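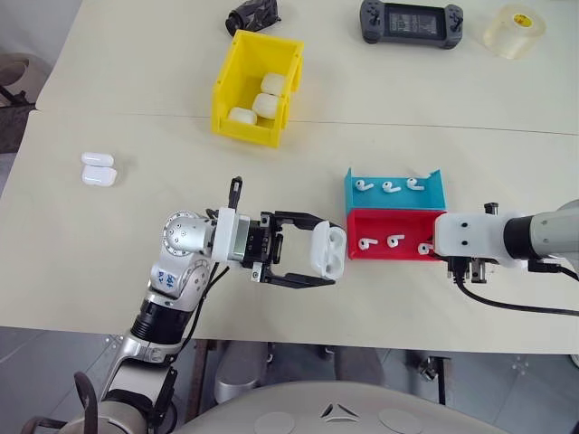
Policy does fine for the first seconds, then wanders off. Is my chunk length wrong or is my data bad?

Posted by Nicanor Moya, 5 August 2023

I'm training a two-arm imitation policy on an earbud packing task and I have reached the stage where I talk to the loss curve. The model predicts a chunk of future actions, I execute the chunk, then it predicts again. My chunks are 100 steps. The task is the usual kind of thing: six earbuds on a stepped stand, three on the blue level and three on the red, and charging cases they are supposed to end up in. The left arm handles the case, the right arm handles the earbuds, and in theory they meet like civilized people.

What I get is a lovely confident reach, and then somewhere around the second chunk the right gripper closes on air a finger's width from the stem. It then carries the air over to the case with great care and inserts it. Validation loss is beautiful. I could frame it.

I have 261 demos, all teleoperated, two operators (me and Usa). I tried 15-step chunks, and the reach turned into a nervous shiver. I tried averaging the overlapping predictions, and it got smoother and missed in the same place. Input is the overhead camera plus both wrist cameras, all resized to the same small square because that's what the Sasska config file does and I didn't ask questions. What would you change first?

3 answers

Qistina Kwok (accepted)

Change the chunk length last. You have two problems and you're using one knob on both of them.

Start with the wrist image. An earbud stem is tiny, and after that resize it's a handful of white pixels. The case is white, the stem is white, the head is white. The overhead view gets the arm to the right neighborhood and then the wrist camera has to do the last bit, and you've given it a postage stamp. Crop before you resize. Keep the fingertips and the area between and just past them, throw away the rest, and feed that crop at whatever resolution you were spending on the full picture.
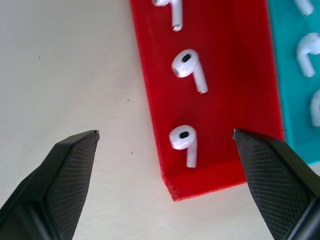

Then look at how the two of you demonstrate. Sort the demos by operator and plot gripper position at the moment of closing, relative to the earbud. I would bet lunch you get two blobs. One of you grabs near the head and the other grabs lower on the stem, or one comes in from the left. If your model is plain regression it will split the difference, and the difference is air. That also explains the nice validation loss, which is an average being pleased with an average.

Check your levels separately too. The upper and lower tiers need different approach heights, and if most of your demos start with the same tier every time, the model can learn the order and ignore the stand. Shuffle which one you pick first.

We went through this on Penry last October with small connectors. Cropping got us most of the way. Splitting out one operator got us the rest, and made for an awkward afternoon, as the operator was my manager.

After all that, try chunks somewhere between your two. And log the executed action next to the predicted one. If the arm lags its commands you'll see it there, and no amount of training will fix it.

Abdelkrim Chraibi

More data. 261 is nothing. We had 623 for a task with one arm and it still dropped things.

Reply from Qistina Kwok: 623 demos of two different habits is a bigger pile of the same problem.

Reply from Abdelkrim Chraibi: It was one operator. It dropped things anyway.

Kristýna Slanina

Agree with the crop. Two small additions.

Is your action space absolute or relative joint positions? If relative, errors pile up inside a long chunk and "fine at first, then wanders off" is pretty much the textbook symptom. Absolute targets helped us a lot on Vurari. They looked jerkier at chunk boundaries, and that's where the averaging you already have is useful.

Also check timestamps between the cameras. Ours were out by several frames for most of a spring, and I wrote two pages of analysis on what the policy "wanted."

Comment from Nicanor Moya: Plotted the closing positions. Two blobs. Usa grabs by the head, I grab by the stem, and we have each explained to the other why our way is correct. Retraining on hers only with the cropped wrist view, as she has more demos and also the password to the training machine. Actions were relative, by the way. Will switch those next so I can tell which change did what.

Comment from Usa Yensuk: The head is easier to see.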